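Re: [sodus-users] Finger alignment drifting after pad change
From: Henrike Frerichs

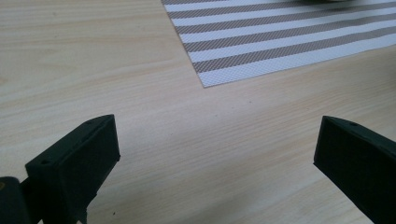
Photo: H. Frerichs, Skuneo bench 2. Free to reuse on the list wiki.

Honeylyn Macapagal wrote:

> We run one Sodus hand-held gripper and have just gone past 1,843
> cycles on the second set of fingers. Since I changed them the tips
> no longer meet squarely. The left one touches first at the bottom
> and the gap at the top takes a paper strip. I have tightened the
> screws twice. The closed position in the log also wanders by a few
> counts between sessions. Is this the fingers, the slide or the
> zeroing? The service sheet covers the zeroing and nothing else.

Honeylyn,

Probably two faults. Take them in order, as the second can't be measured until the first is gone.

The photo has the fingers open, near enough to the view you should have when you start. Compare the tips before you close anything. They should sit at the same height as seen by the camera. If one is higher with the jaws open, leave the zero alone and look at how the finger is seated on its carrier.

Seating. Take both fingers off. Clean the face of each carrier with a dry cloth and run a fingernail along the edge. On printed fingers there is often a small ridge left from the first layer, and it sits exactly where the finger meets the carrier. Scrape it off with a blade held flat. Don't sand the face; it rounds the corners and the finger will rock. Put the screws back loosely, close the jaws by hand on a flat steel rule, hold them closed and tighten a little on each side in turn. If you tighten one finger fully before touching the other you get the fault you describe.

Screw holes. Look for whitening or cracks round them. Tightening twice is enough to crush a printed part, and after that no setting will hold. The Zukwood fingers are printed at a higher fill than the Rweyemamu ones and stand it better, but both give way in the end. We fit new ones at 700 cycles whether they look worn or not. Yours are well past that, so I would print a set before spending an afternoon on this.

Slide. With the fingers off, push each carrier sideways. Any play you can feel is too much. Ours had some last February, and it was the end stop screw backing out. A drop of the weak thread lock cured it.

Zeroing. Only now. Open fully, close on nothing, hold until the reading settles, store. Then open and close again without storing and compare. If the readings differ by more than 2 counts, the seating is still wrong and you go back to the start. Let the unit run for 300 seconds from cold before you store anything. Your wander between sessions sounds like a zero stored straight after switching on.

On the bench: any plain, flat surface with even light will do. I use the wooden table for the open check and keep the fingers over the bare part, not over the mat. Black fingers show up well against pale wood, and a tip that is out of line is easy to spot. Wipe the table first. Grit carried between the tips reads as a bad zero, and I have lost time to that more than once.

If the gap is still there with new fingers, send me the open and closed readings from five cycles in a row, plus a side view of the closed tips against the rule. Please say which carrier you have, early or late. The early one has a shorter seat and needs a shim under the left finger, and I can post you the drawing.

Henrike

--
Henrike Frerichs
Skuneo, bench and tooling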